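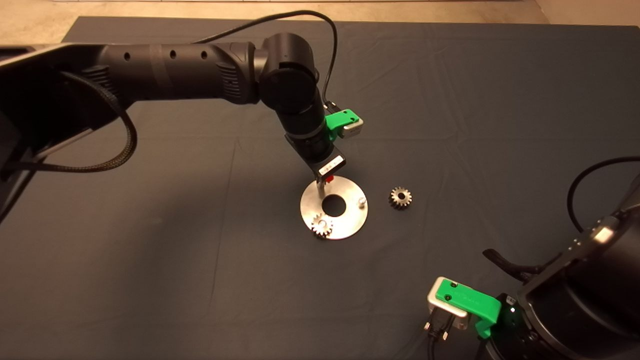 Filed under: Robot arms > Faults and safety stops > Assembly cells

Protective stop when placing second gear on post

Two-arm cell, Gunovitz controller, task is fitting small spur gears on a steel plate with a hole through the middle. The first gear goes on its post. On the second, the arm trips a protective stop during the downward move, 7 times in 40 cycles. The log shows "Z force over limit" with the tool just above the plate. Force limit is 6 N. It gets worse through the afternoon. Plate sits on cloth over the table. Where do I start?

Reply 1
Raise the limit. Ours is at 100 and never stops.

Reply 2
Don't do that until you know what it is touching. 100 N through a thin shaft will bend the shaft or shift the plate, and you lose the only warning you have.

Check the cable first. If it loops over the elbow and runs down to the wrist, it can pull tight when the forearm drops, and the wrist sensor reads that as load. Run the same move in free air with the plate removed. If the force still climbs, re-route the cable and zero the sensor at the approach pose, not at home.

If free air is clean, the plate is moving. Cloth gives a little and the plate creeps with each contact. We clamped ours to a Kandineck base and the stops went away.

Keep hands out while testing. The second arm is still live after a stop on the first unless you linked them.

Reply 3
Same fault on an Onu wrist at Steruvgate. Loose bracket screw.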